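Automation in the Returns Room at Drikemdale
Student project report, Charbonneau program
By the Stirnton project group – November
Last updated: November

Our group studied how the Drikemdale garment returns room changed after a two-arm robot was placed at one of its 2 sorting stations. Staff there handle 400 items per shift, and 81 of those went through the robot station on the shift we observed.
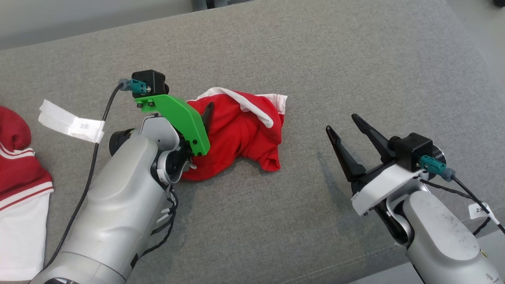

Figure 1. Left gripper holding part of a red garment with white trim; right gripper open.

Workers reported less reaching and lifting, but more time spent watching the station and clearing stopped tasks. Several asked for training before their duties changed – a request we support. We recommend that supervisors review break times and job titles with staff before a second robot is ordered.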